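Womham Hand Gripper Pair — build guide
Section 12: Your first cup run

Both grippers are built, so now comes the fun bit! Use a light paper cup while you learn the feel of the fingers.

1. Fit one marker cube to each gripper. All the patterns must be clean.
2. Lead the cables back towards your body.
3. Close the right gripper gently on the cup and hold for 2 seconds.
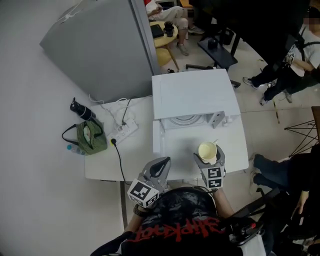 Fig. 1. Cup held in the right gripper.

Caution: Keep the appliance unplugged for the whole run.

4. Bring the jaws in level with the opening — slow is lovely here.
5. Keep the cup upright at the table surface, then open the fingers. 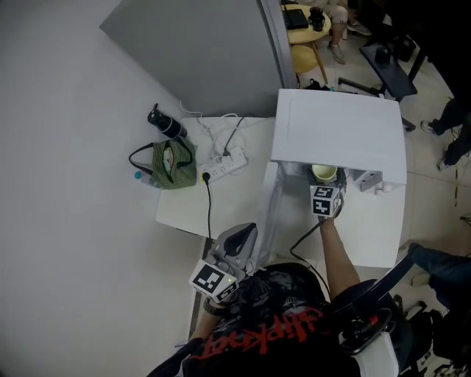

Fig. 2. Right jaws at the cup, inside the opening.

Note: Stop after 60 minutes and rest your wrists. Kayode Nnaji's finger pads (Plovach print files) grip beautifully on paper cups — do try them.

Go on to Section 13, Saving your runs.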